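Care of Tabletop Gaming Materials: Household Guidance for Members

Dremport Games Library — Members' Information

The Library lends role-playing books, boxed games, card decks and miniatures to households throughout Dremport and Clekness. The loan collection stands at 3,585 items, of which 793 are boxed games with loose components. Most of the damage recorded on return arises in ordinary domestic use and can be avoided with materials already found in the kitchen or workshop. Members are asked to read the guidance below before a first loan. It applies equally well to games they own.

Preparing the table

Wipe the table with a cloth wrung out in warm water and a little washing-up liquid, then dry it fully with a second cloth. Polish should not be applied on the day of play. Wax and silicone sprays remain on the surface for several hours and mark the backs of cards, particularly uncoated ones.

A wooden table may be used without a covering provided it is smooth. Where the grain is raised or the finish has worn, lay a plain cotton cloth or a thin wool blanket, pulled flat and tucked under at the corners. Vinyl cloths are not recommended beneath printed maps. The plasticiser can lift ink if the two are left in contact overnight.

Maps that have been stored rolled should be laid face down under clean, heavy books for an hour before they are needed. Do not iron a map, even through a cloth. Laminated sheets will blister and folded paper sheets will turn brittle along the crease.

Food and drink

Drinks are permitted with loan items at the member's own risk. A heavy mug with a broad base is preferred to a tall glass. Place it on the side of the player's writing hand, away from the main board, and stand it on a coaster with a raised lip. A jar lid lined with a circle of felt serves the same purpose.

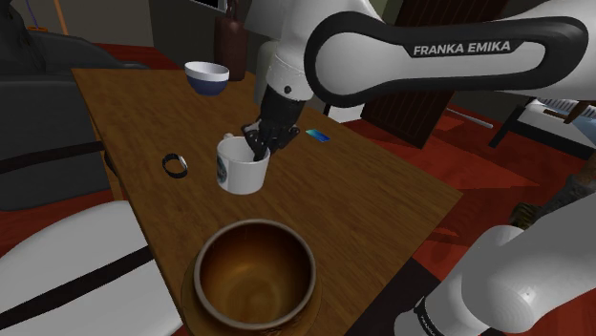
A mug and a small bowl on a wooden table.

Snacks should be dry and free from powdered seasoning. Crisps, buttered popcorn and chocolate leave grease which cannot be removed from card stock once it has soaked in. Pretzels, grapes and plain biscuits cause few difficulties. A damp flannel on a saucer, passed round between scenes, is a courtesy to the next borrower.

If liquid reaches a rulebook, act as follows.

1. Blot the page with kitchen paper. Do not rub.
2. Stand the book on its end with the pages fanned.
3. Place a sheet of baking parchment on either side of each wet page once the surface has lost its shine.
4. Close the book and press it under an even weight overnight. Change the parchment in the morning.

Glossy art pages must be separated at once, as the coating will bond if they dry together. A book in which they have already stuck should be returned as it is. Please do not attempt to part the pages with a knife or with steam.

Dice, tokens and small parts

Small bowls from the kitchen make satisfactory trays for tokens. Shallow bowls are easier to pick from than deep ones. Dice should not be rolled in glazed bowls, as resin dice chip at the corners and metal dice will chip the glaze. A baking tin lined with a folded tea towel makes an adequate rolling tray and is a good deal quieter.

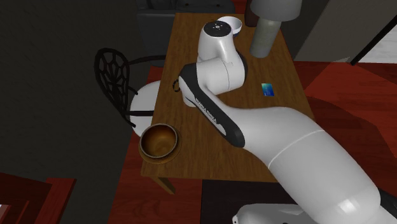 Tokens should be sorted before the box is closed, while the table is still lit and the players are present to look under their chairs. Each loan box carries a contents list inside the lid. The campaign set Odum has 103 punched tokens and 26 plastic stands, and members borrowing it are advised to allow a quarter of an hour for packing away.

Acrylic and resin dice may be washed in lukewarm water with one drop of washing-up liquid. Rinse them in a sieve and dry them on a towel. Painted numerals will not survive the dishwasher. Wooden dice and tokens must not be washed at all. Brush them with a dry pastry brush kept for the purpose.

Miniatures

Dust painted figures with a soft make-up brush, working from the head downwards. Handle them by the base. A figure that has come away from its base may be held in place with a small piece of reusable putty until it is returned. Superglue should not be used on loan items; it leaves a white bloom on varnish, and a poor repair is slower to correct than a clean break.

Bent plastic spears, aerials and rifle barrels can be straightened on figures the member owns. Hold the part in hot tap water for a minute, ease it into line with the fingers and transfer it to cold water. Resin figures respond in the same way but snap more readily. Metal figures should be bent back cold, once only.

Cards and sleeves

Sleeved decks are lent in their sleeves and should be returned in them. A split sleeve may be replaced from the packet supplied. Sticky marks on a sleeve can be removed with a barely damp cloth after the card has been taken out.

Character sheets may be written on in soft pencil (2B is suitable). Remove pencil with a white vinyl eraser, stroking in one direction from the centre of the sheet outwards.

Storage between sessions

Keep boxes flat, on an inside wall, away from radiators and out of lofts and garages. No more than five large boxes should be stacked together. Use fabric tape or a wide elastic strap round the box; rubber bands perish and cut into the edges.

A sachet of silica gel in each box is sufficient from November until spring. Members without sachets may use a spoonful of dry rice tied in muslin, renewed monthly.

Returns are accepted at the Rozīte Street counter and, on Sunday, at the Clekness reading room until four o'clock. Damage should be noted on the slip inside the lid. No charge is made for fair wear.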